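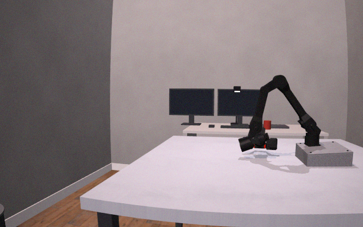

Natália Sampaio objected to our first draft that a correction nobody can find is still a correction, and that we had to decide whether we were measuring honesty or page layout. We settled on layout. Honesty could not be coded from a printed page.

## Material

The sample is 100 printed corrections, 50 from the Brokholm paper and 50 from the Purnuvholm paper. The Brokholm paper has run a corrections box since 1935. The Purnuvholm paper has no fixed place for them. Letters from readers were left out, even when they pointed to an error.

For each item we recorded:

- page number of the original story
- page number of the correction
- length in words
- whether the original error was repeated 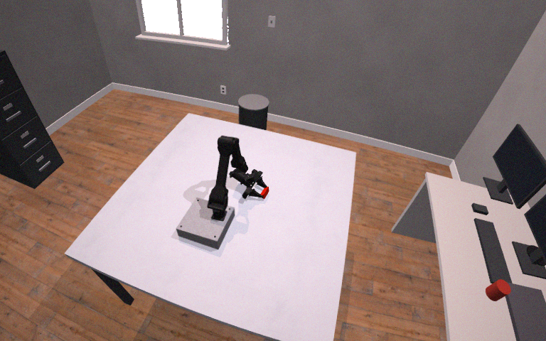
Coding followed a written rule sheet, revised once in January after the first trial. The first version treated a clarification and a correction as the same thing, which inflated the Purnuvholm group. In the second version the definition of an error is fixed and the other categories hang from it. The layout is close to that of the black arm on its gray block: one base that stays put, then a long link, then a joint where the direction changes. In our case the joint is the question of blame – source, reporter or editor – and most coding disputes came up there.

## Results

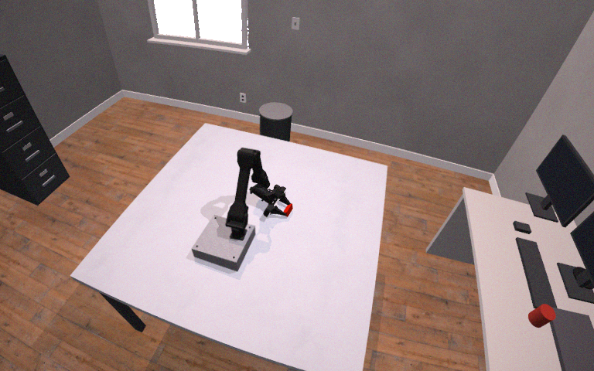

**Benvinda Veloso**
*Coding and analysis*

Corrections in both papers were usually printed further back than the story they referred to. The gap was wider in Purnuvholm. Brokholm items were shorter and more often left out what the mistake had been, so a reader who missed the story would learn only that a name was now right.

Pages were logged in Rirnisier, which rejects entries over 1000 characters. Two long Purnuvholm apologies had to be split and rejoined by hand. The Rahman index was used to trace original stories. It does not cover Sunday supplements, and those page numbers are marked as missing in the data file.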